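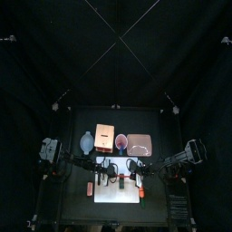 Neelam Srivastava had the kettle on before I'd gotten my coat off, and by the time I found a chair she was already halfway through a story about a goat. The goat belonged to her grandmother's neighbor and it comes up a lot when she talks about how she started writing down other people's recipes, because it once ate the only copy of a pickle recipe the whole street depended on. "My grandmother cried," she told me. "I was six and I had never seen her cry over anything, and it was a piece of paper!"

She has lived in Prendbridge for 15 years now, and for the last four she has run the recipe evenings in the back of the library, where people bring a dish and then sit down and talk her through how it's made. The collection stands at 167 recipes, all of them in her handwriting, in a set of green notebooks she let me leaf through as long as I kept my tea on the other side of the table.

What I loved, leafing, was how much in them isn't cooking at all. The page for Peninah Masanja's coconut beans has the amounts down one side and then a long paragraph on which of her aunts would let the children stir. "Peninah kept saying, you don't need to write that part," Neelam said. "And I kept writing. If I only take down the beans, well, you can get beans anywhere."

I asked how she handles cooks who don't measure, since my own mother (a lovely baker) has never owned a set of spoons. She laughed for quite a while. "Birsen is the worst! Birsen Kırmızıgül. She says 'enough flour,' and I say how much is enough, and she says until it's enough. So I went to her house with a scale and weighed the bag before and after. She thought I had lost my mind." The flatbread page now gives the flour in grams, with Birsen's own "until it's enough" beside it in quotation marks.

There have been disagreements, of course. Two families still aren't speaking much over whether mint belongs in a certain soup, and both versions are in the third notebook, on facing pages, which Neelam admits was a little wicked of her.

She'd like to have the whole thing typed up by October. Nhi Đồng has offered to do it in the evenings, and has gotten as far as the dumplings, where there's a question about a word neither of them can read. "It's either 'fold' or 'cold,'" Neelam said, turning the notebook toward the window for me. I thought it said "gold."

She sent me home with a jar of the lime pickle, the one the goat ate, put back together from what the neighbors could remember. It needs another 15 days on a sunny sill, she said, and I'm to shake it every morning.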